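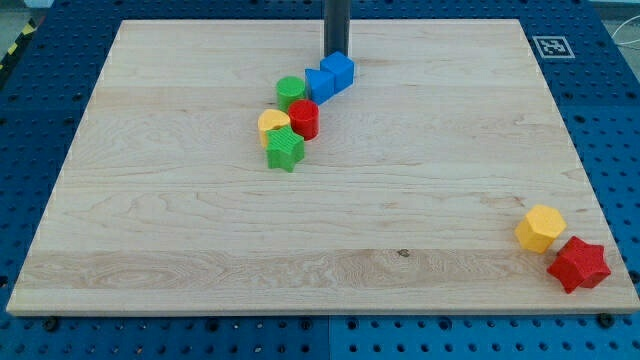

Bestuten abre al público su taller de enseñanza de robots y presenta Perron, un programa para aprender a guiar un brazo con las manos

Isholm, 10 de febrero de 2024. Bestuten, la empresa dedicada a la formación en automatización, anuncia con mucha alegría la puesta en marcha de Perron, un programa pensado para que personas sin ninguna experiencia en programación puedan enseñarle una tarea a un brazo robótico, ya sea llevándolo con la mano o manejándolo a distancia desde un mando. El programa se desarrolla en las instalaciones de la compañía en Isholm y admite desde hoy inscripciones de talleres pequeños, centros de formación profesional y, por qué no decirlo, de cualquier vecino que tenga curiosidad y una tarde libre.

La idea viene de lejos. En agosto del año pasado, el equipo de Bestuten empezó a invitar a gente del barrio a sentarse frente al puesto de trabajo y mostrarle al robot cómo coger una pieza y dejarla en otro sitio. Vinieron carpinteros, maestras jubiladas, estudiantes, una pareja que tiene una panadería a dos calles y que acabó viniendo tres jueves seguidos. De aquellas visitas salieron más de 3.000 demostraciones grabadas, que hoy sirven de base al material de prácticas del programa y a las que se sigue volviendo cada semana, porque en ellas hay maneras de mover la mano que a ningún ingeniero de la casa se le habrían ocurrido.

El puesto de prácticas es sencillo a propósito. Sobre la mesa azul perforada va atornillado lo que haga falta en cada ejercicio, y encima se coloca un tablero ancho de arce claro donde se reparten bloques de plástico de colores: un cubo, cilindros, un prisma triangular, otro hexagonal, un arco, un par de estrellas. Con esas piezas se practica casi todo. Los cilindros de pie suelen ser el primer encargo, y las estrellas se dejan para cuando el alumno ya ha cogido confianza, pues sus puntas obligan a pensar bien por dónde agarrar. También se trabaja con piezas juntas, tocándose unas a otras, y con piezas apartadas en una esquina, para que quien enseña aprenda a elegir por dónde entra el brazo y cuánto espacio necesita.

«Lo que más me emociona es ver la cara de la gente cuando suelta el mando y el brazo repite por su cuenta lo que le acaban de enseñar —cuenta Trevor MacLeod, director de Bestuten—. Llevo muchos años en esto y sigo parándome a mirar. Hay quien enseña despacio, con muchísimo cuidado, y hay quien va como si estuviera recogiendo la mesa después de comer. Las dos maneras nos valen, siempre que la persona sea constante, y de eso va buena parte del curso: de repetir con paciencia y de darse cuenta de los titubeos propios».

Perron se organiza en 7 sesiones. Las primeras se dedican al guiado manual, en el que el alumno sujeta el brazo y lo acompaña por todo el recorrido; después se pasa al manejo remoto, que cuesta un poco más al principio (hay que acostumbrarse a mirar la pieza y no la propia mano), y las últimas se reservan para revisar las grabaciones, descartar las que no sirven y volver a grabar las que se quedaron a medias. Cada participante termina el curso con un conjunto propio de 300 demostraciones, que puede llevarse a casa o a su empresa en un formato abierto.

Para la parte de manejo a distancia, Bestuten cuenta con la colaboración de Bilden, que ha diseñado los mandos y ha tenido la amabilidad de adaptarlos para personas zurdas y para quienes tienen poca fuerza en los dedos. Los dos equipos preparan además un cuaderno de ejercicios en español, que se entregará impreso a los inscritos y que incluye páginas en blanco para anotar lo que salió mal, costumbre que en el taller se recomienda vivamente.

Los grupos serán reducidos, con un instructor en cada puesto, y no se exige ningún conocimiento previo. Los centros educativos que lo deseen pueden solicitar una visita de mañana, con tiempo para que todos los alumnos prueben el brazo al menos una vez.

Sobre Bestuten
Bestuten imparte formación práctica en automatización y robótica para talleres, escuelas y pequeñas empresas. Tiene su sede en Isholm.

Contacto de prensa
Departamento de Comunicación de Bestuten, Isholm
Las inscripciones y las solicitudes de visita se atienden en la recepción del taller, de lunes a viernes.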